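Le lycée professionnel Nyamweya ouvre un parcours d'accompagnement pour les élèves de seconde et de première

BIVACH – Le lycée professionnel Nyamweya lancera à la rentrée de septembre un parcours d'accompagnement à l'orientation destiné à l'ensemble de ses élèves de seconde et de première, soit 274 jeunes. Le dispositif a été préparé pendant l'année scolaire par l'équipe enseignante et par l'association Navley, qui intervient déjà dans plusieurs établissements du secteur.

Chaque élève sera suivi par un adulte référent, enseignant ou personnel d'éducation, avec lequel il aura un entretien individuel par trimestre. Ces rendez-vous porteront sur les résultats, les stages et le choix d'une poursuite d'études ou d'une entrée dans la vie active. Un compte rendu d'une page sera remis à la famille après chaque entretien.

« Beaucoup d'élèves arrivent en terminale sans avoir parlé de leur projet avec quelqu'un qui connaît leur dossier. Nous voulons que cette discussion commence dès la seconde », explique Mercy Swai, proviseure du lycée. 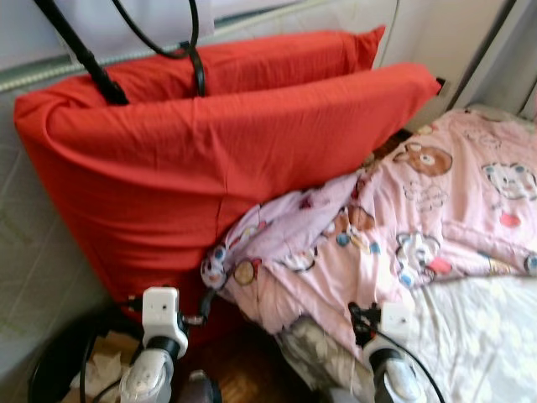
Le parcours comprend aussi des rencontres avec des anciens élèves. Neuf d'entre eux ont donné leur accord pour venir présenter leur métier ou leur formation au cours du premier trimestre. Ils travaillent dans l'hôtellerie, la logistique, les soins à la personne et la maintenance. Les rencontres se tiendront en petits groupes, de 14 heures à 16 heures, au centre de documentation.

L'entreprise Clisix, partenaire du lycée pour les périodes de formation en milieu professionnel, proposera de son côté 50 places de stage d'observation, réservées en priorité aux élèves de seconde. Les candidatures passeront par le bureau des stages. Les élèves internes pourront y participer dans les mêmes conditions que les demi-pensionnaires, et l'internat restera ouvert pendant les deux semaines concernées.

« Un stage court ne suffit pas pour choisir un métier, mais il permet de poser des questions précises – sur les horaires, le salaire, les diplômes demandés », indique Wanda Park, coordinatrice de l'association Navley.
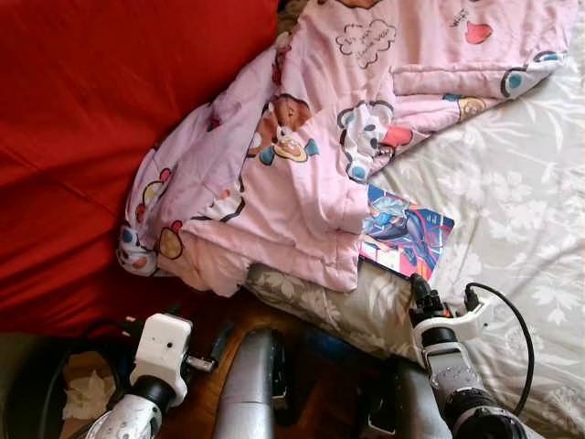

Une couverture rose à motifs de dessins animés sur un drap clair à fleurs.

Les familles recevront le calendrier des entretiens en juillet, avec le dossier d'inscription. Une réunion d'information aura lieu dans les premières semaines de cours, à 18 heures, dans la salle polyvalente. Les parents qui ne peuvent pas se déplacer pourront demander un rendez-vous téléphonique avec le référent de leur enfant.

Un premier bilan sera présenté au conseil d'administration à la fin du deuxième trimestre. Il portera sur la participation aux entretiens, l'assiduité en stage et les vœux formulés par les élèves de première.

Contact presse : secrétariat de direction, lycée professionnel Nyamweya, Bivach.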